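Home Unit Walkdown Checklist - Arm with Two-Finger Gripper
Site: Evgate, furnished bedroom
Filled in by: Yesenia Ayala
Reviewed by: Rajeshwari Amin
Session: Saturday, morning block

Mark each item OK, FIX or N/A. Comments go under the item, not in the margin. Anything marked FIX needs a name next to it before the arm is powered again.

Section A. Room

A1. Walkways clear, no loose cords on the floor side of the arm.
OK.

A2. Furniture in reach is stable and will not tip if touched.
OK. Side table pushed by hand from two directions. It slid a little on the boards but did not rock.

A3. Narrow gaps between furniture identified and entered as slow zones.
FIX - Apolinar Pacheco. The gap between the side table and the upholstered side of the bed is not in the zone file. The fingers get down into that area with the table leg on one side and fabric on the other. Enter it as a slow zone, fingers closed on approach.

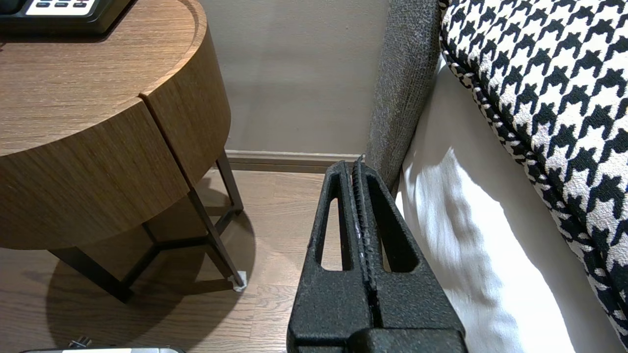 Item A3. Closed fingers at the gap between table and bed.

A4. Soft goods secured or kept out of the sweep.
FIX - Apolinar Pacheco. The sheet hangs down the side of the mattress and a cushion with corded trim is up on the bed. Tuck the sheet. Move the cushion to the far side or take it out of the room.

A5. Resident's electronics moved out of reach or marked as keep-out.
FIX - Yesenia Ayala. There is a black device with buttons on the side table. Mark the whole tabletop keep-out until we hear where it can go.

Section B. Arm and gripper

B1. Emergency stop tested from both positions.
OK. Tested from the door and from the operator chair.

B2. Finger mounting screws at the Plorkar torque setting, paint marks lined up.
OK.

B3. Finger pads checked for wear and debris.
OK, with a note. A few light flecks on the teeth. Brushed out. Recheck at the next walkdown and compare with sheet 262.

B4. Wrist camera lens clean, cable strapped with slack at full rotation.
OK. Replaced one strap.

Section C. Handling

C1. Grip force limit loaded for the object class.
Force limits are set by class in the Ikier profile, and the operator reads the class aloud before the first pick. We used class 2, light plastic, profile 590. Berenice Arellano asked that round items get their own line from now on, because a curved side leaves less pad touching than a flat one. The white domed piece is a fair case for it, with a finger on either side and the rounded top left clear between them. Keep that contact pattern as the standard for round items. OK.

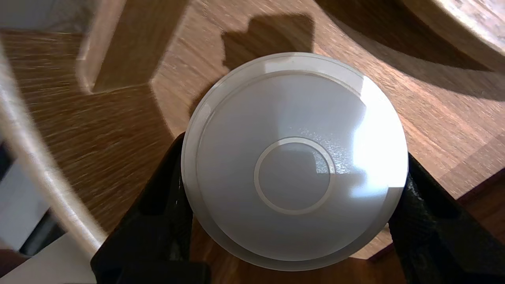
C2. Lighting checked at the hour of work.
Blinds are the operator's job under our rules, and the check has to be done at the time the session will run, not the evening before. Finbarr Brennan wants it treated as a stop item if the camera loses an object's outline. Direct sun put a patch of glare on the right side of the dome and a hard stepped shadow on the wood next to it, so I am marking this FIX - Finbarr Brennan. Outline was still readable to me, but the limit for glare is not written down anywhere and it should be.

C3. Operator keeps a hand on the stop during every pick and release.
OK.

Section D. Sign-off

Open items: A3, A4, A5, C2.
Power stays off until A3 through A5 are closed. C2 can stay open with the blinds down.
File under room 43, May folder.

Reviewer comment (R. Amin): Agree with all four. On A5, please put the keep-out on the printed room plan too - the last one only made it into the software.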